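The Varnby hoard, a thread
October · by @kulbydigger
2 min read

OK so I finally got to see the Varnby hoard in person this weekend and I have a lot of feelings, so mute me now if you don't care about old bronze.

Background for anyone new here: a farmer near Kulby was clearing a drainage ditch and pulled up what he thought was a bit of gate hinge. It was a Bronze Age neck ring. The dig that followed turned up 26 more pieces, all packed in one pit, all bronze.

They're in the small room upstairs at the Kundis museum, past the coins. Go past the coins! I know the coins are nice. Keep walking.

The neck rings are the stars, obviously. They're twisted like rope, and the twist changes direction every inch or so, left then right then left again. Imagine doing that by hand and keeping it even. I can't braid hair.

My favorite is one of the spiral armbands though. It's small, way too small for me, and the label says it may have been made for a child or a slim teenager. I stood there for ages holding my own wrist like a weirdo.
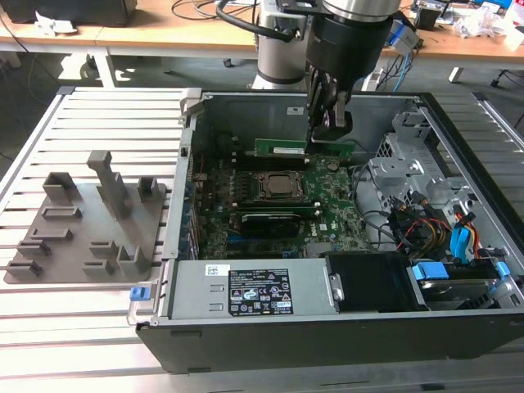

Anyway, the big argument is over why it was all buried. One camp says it was a metalworker's stash, stuff waiting to be melted down and used again. The other says it was an offering, put in wet ground on purpose and never meant to come back up.

I'm on team offering. Two of the rings were bent almost double before they went in, and you don't need to do that to a thing you're planning to melt. Also the pit was right at the edge of what used to be a bog.

The stash people will tell you they were bent to fit the pit. Fine. It was a pretty roomy pit!

The Soliman report came down in the middle and said it could be both at different times. I've read it twice and I still want to argue with the chapter on the axes.

Practical stuff: entry is 4 euros, the upstairs room closes an hour before the rest of the place, and the lighting is low so give your eyes a minute. The little booklet at the desk has much better drawings than the website.

If anybody has been to see the ditch itself, please tell me whether you can get near it without walking through someone's barley. I have boots and a free afternoon.

Recent threads
Why I keep going on about bog finds
Kundis museum: the coin room, grudgingly
Bronze pins and how they were worn
Reading old dig reports for fun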